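Schreibtischleuchte Brenus im Test: ein halbes Jahr am Arbeitsplatz

Die Brenus von Firnomberg steht seit September auf meinem Schreibtisch. Vorher hatte ich eine Klemmleuchte mit Federarm, die nach jedem Verstellen wieder ein Stück absackte. Die Neue hat einen Standfuß und zwei Gelenke und kostet im Fachhandel 187 Euro. Das ist viel Geld für eine Lampe, deshalb etwas ausführlicher.

Aufbau und Stand

Im Karton liegen der Fuß, der zweiteilige Arm, der Leuchtenkopf, ein Steckernetzteil und ein Inbusschlüssel. Nach 11 Minuten stand alles. Die Anleitung zeigt den unteren Bolzen seitenverkehrt, man merkt es aber beim Einstecken. Der Fuß ist schwer genug, der Arm lässt sich ganz ausziehen, ohne dass etwas kippt. Unter dem Fuß klebt Filz. Auf glatten Platten rutscht er leicht, wenn man am Kopf zieht.

Licht

Der Kopf leuchtet eine normale Arbeitsfläche gut aus. Es gibt vier Helligkeitsstufen und drei Farbtöne, von denen ich den mittleren fast immer eingestellt lasse. Der kalte Ton ist mir abends zu grell. Auf einer dunkelgrauen Platte spiegelt wenig, bei Hochglanzpapier und Buchumschlägen muss man den Kopf etwas zur Seite drehen. Wer neben der Tastatur noch Getränk und Untersetzer stehen hat, sollte den Fuß nach hinten links setzen, als Rechtshänder jedenfalls. Dann fällt der Schatten der Hand nicht aufs Blatt.

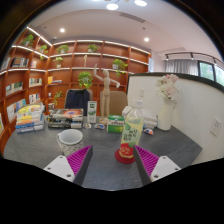

Shevchuk schreibt dazu, bei ihm sei die unterste Stufe immer noch zu hell zum Lesen neben einem schlafenden Kind, und er habe die Leuchte deshalb gegen die kleinere Bellville getauscht. Das kann ich nachvollziehen. Die unterste Stufe ist wirklich kein Nachtlicht. Am Schreibtisch stört mich das nicht, auf einem Nachttisch würde ich die Brenus auch nicht aufstellen.

Bedienung

Geschaltet wird über einen Drehknopf am Fuß. Er rastet sauber ein und lässt sich im Dunkeln finden. Die zuletzt gewählte Stufe bleibt gespeichert – nach einem Stromausfall allerdings nicht. Das Kabel ist zu kurz. Steht der Tisch nicht direkt an der Wand, braucht man eine Verlängerung.

Die Gelenke halten nach sechs Monaten noch jede Stellung. Das obere hat im Winter zu quietschen begonnen, ein Tropfen Nähmaschinenöl hat geholfen. Auf dem Kopf sammelt sich Staub, der sich mit einem trockenen Tuch abwischen lässt. Bücherstapel dürfen ruhig hoch werden, der Arm kommt darüber hinweg.

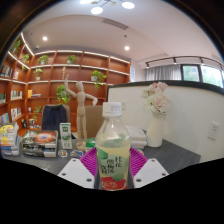

Fazit

Standfest, gutes Licht, ordentliche Gelenke. Abzüge gibt es für das kurze Kabel und die helle unterste Stufe. Wer einen tiefen Tisch hat, bekommt von Firnomberg auch einen längeren Arm, den ich nicht ausprobiert habe. Ich behalte die Leuchte.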